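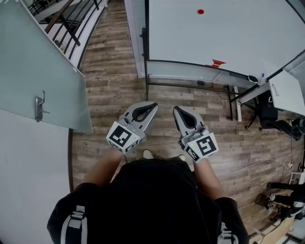 The big white table, with the glass door open to the stairs.

We moved the big table at the end of September, and it took most of a morning. It only went 80 inches, but the metal frame is heavy and I didn't want to drag it over the plank floor. Oluwaseun took one end and I took the other. We stopped 3 times.

The red tape on top is a small corner mark near the front edge. I put it down so things go back to the same spot each time. Before that I used pencil, and pencil wiped off whenever I cleaned.

I'm happy with the white for the most part. Small things are easy to find on it, red ones most of all.
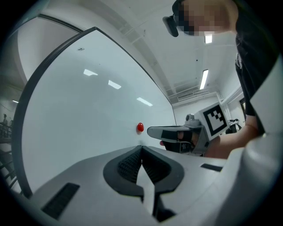 Glare is the one thing I would change. Shiny white throws the ceiling lights right back at you, and by late afternoon my eyes are tired. Yetunde says to try weaker bulbs. I priced a set at Nnaji and it came to $45, so that can wait until next month.

The white cable on the floor is next - I want it clipped along the wall before I catch a foot on it. The black box is already up under the table edge and I haven't had to touch it.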